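Teaching Reading in the Early Grades
Handout for Week 3: Planning a Read-Aloud
September 6, 2023

Hi everyone! This handout goes with today's session on read-alouds, and I've added a few things I ran out of time for last year. Please bring it with you again next week, along with one picture book you'd like to read to a real group of kids. Any book is fine as long as it isn't the one I used in class (I've heard enough of me reading it).

When I started teaching second grade in Bindau I thought reading aloud was the easy part of the day. I picked up whatever was on top of the pile, sat down and read. Some days it went great and some days I had kids under the tables by page four. It took me way too long to see that the good days were mostly the days when I had read the book at home first.

Read it out loud before you read it out loud

I mean with your actual voice, standing in your kitchen. Reading silently won't tell you where the tongue twisters are or which sentences go on forever. My favorite example is Karaki and the Long Boat. On paper it looks like a quick little story, 555 words, and I figured I'd be done in five minutes. Then I found out that half the pages have a chant on them that the kids want to repeat, and they want to repeat it LOUD. Plan for the chant!

The sequel has 797 words and almost no chanting, and it goes faster. So word count tells you something, but please don't plan your whole morning by it.

While you practice, put sticky notes on the pages where you want to stop. I use three for a normal book. Write your question right on the note, in big letters, so you can read it sideways while you're holding the book up.

What goes on the sticky notes

Your first stop should come early, when the kids have met the main character and know what the character wants. Ask what they think might happen. Take two or three answers and keep going.

The middle stop is my favorite. I like to put it on a page where the picture tells you something that the words leave out. Kids who are quiet during word work will often talk your ear off here, and you'll learn a lot about what they notice.

The last one goes just before the ending. Keep it short — they want to know how it comes out and so do you. 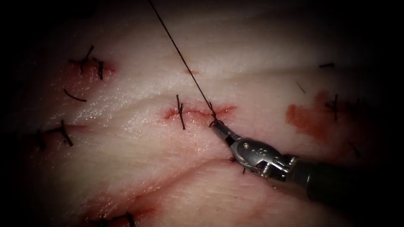 Figure 1. Instrument jaws gripping near a suture knot on a pale tissue pad.

Questions that get kids talking

A question like "Did you like it?" gets you a yes and then silence. I try to start with something they can point to or argue about. A few I use all the time:

What did you see on this page that made you think that?
Would you have done the same thing?
Who in this story would you want to sit next to at lunch?
What's a word the author picked that you'd never have picked?
If we read one page again, which page should it be?

That lunch question sounds silly, but I've had some very serious discussions come out of it. One group at Bindau decided that the villain would be the best person to sit next to, and they had reasons, and the reasons came straight from the text. I could have cried.

Then wait. Count to five in your head after you ask. It feels like a year the first few times you do it. If you jump in after one second, the same two kids will answer every question until June.

Talking about hard words

You don't need to stop for each new word. Most of the time I just slip in a quick meaning and keep moving: "She was reluctant, she really didn't want to go, and she walked very slowly to the door." Done. Save the longer conversation for one or two words you'd like them to use themselves.

For those, I say the word, they say it back, I give a kid-sized meaning, and then we use it for something that has nothing to do with the book. Reluctant to get out of the pool. Reluctant to try the soup. By the afternoon somebody will be reluctant to do math, and you just have to be proud of them.

Nonfiction counts too

Please, please read nonfiction aloud. I went through my classroom shelves a few summers ago and had 145 picture books, nearly all of them stories. The kids who loved facts had been making do with the same shark book all year. You also don't have to read a fact book from front to back. Show them the table of contents, let them vote on a section, read that, and close the book. My voice goes flat if I try to read a whole one.

The Jurum readers in our course library are a good place to start. They're short, the headings are clear, and the glossary is written in words a seven-year-old can follow. The Trerach set is prettier but a lot harder, so I'd save it for third grade or for reading with one child at a time.
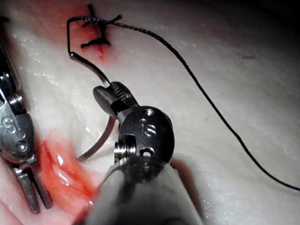

Where everybody sits

I like kids on the rug and me on a low chair, with the book held out to one side so I can see the page and their faces. Check your windows before you start. If there's bright light behind you they can't see the pictures, and the wiggling starts right away. Bigger kids who hate the rug can have the row of chairs at the back.

For next week

1. Choose your picture book and read it out loud at home twice.
2. Mark your stops and write a question on each sticky note.
3. Pick two words you'd teach, with a kid-sized meaning for both.
4. Write half a page on why you chose this book and which grade you have in mind. Handwritten is okay if I can read it.

We'll practice in small groups, and you'll only read the first few pages, so don't panic about doing voices. I do one voice and it's mine.

Your full read-aloud plan is due in October, after you've visited your placement classroom. If you can't get hold of a book, stop by before class and borrow one of mine. The Karaki books go quickly, so come early for those.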